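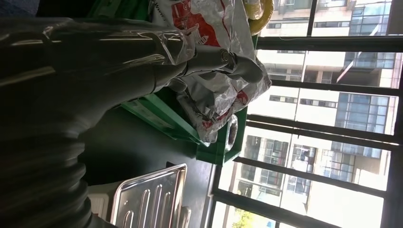
Home Contents Issues Authors Search

4.2 Bags inside bags, and what gets put on top

Our third category, the bag kept because it is a bag, gave the coders more trouble than all the others together. Of the 435 entries in the Storness inventory, many could be filed under "bag" and also under "contents of bag", and Văduva and Barbu disagreed for most of October over which mattered more. We settled on coding the outermost thing first. A carrier holding other carriers was entered once, to the visible relief of everyone typing.

Hard surfaces fared no better. Trays were recorded in all the rooms we visited, and the 31 householders who sat for interviews spoke of them warmly, as the means by which a table is kept clear. In practice a tray is a place where things may be left with a good conscience. The steel tray in Figure 4 has cloth lying over and beside it, and was coded as "surface, part covered" – a label we came to use so often that it was given its own key.
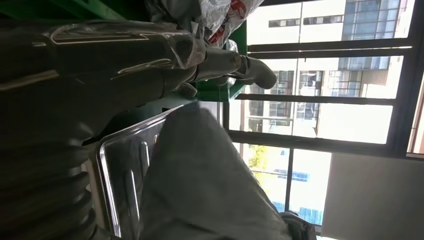
Figure 4. Stainless-steel tray with grey fabric draped over it; white plastic bag with red printing near the top.

Fabric was the other great coverer. Householders seldom called it storage. It was "just there", "on its way upstairs" or, in one Trorkance flat with no upstairs, "on its way". Following Onu's scheme we separated cloth that hides a surface from cloth that has become one, and the second group is the larger. Soft things collect other soft things, and a folded quilt will be treated as a shelf long before anyone would admit to it.

Handbags need a separate word. They were the only bags our interviewees defended by name of owner, and the only ones they objected to finding underneath something. A sack could be leaned on, squashed or moved with a foot. We therefore coded a handbag as "personal" even where, as in Figure 5, it kept company with bulk packaging and a good deal of cloth.

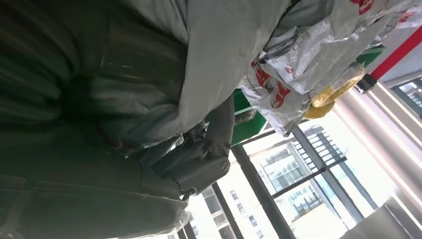 Figure 5. Mixed soft goods: dark olive-green fabric, a light grey sack, white woven bags printed in red, a yellow item in clear wrapping, and a dark grey handbag.

Agreement between coders was lowest for groupings of this sort. Rezende proposed a residual class, "heap", which the rest of us resisted on grounds of dignity and adopted 18 entries later. Its boundaries are discussed in Section 5.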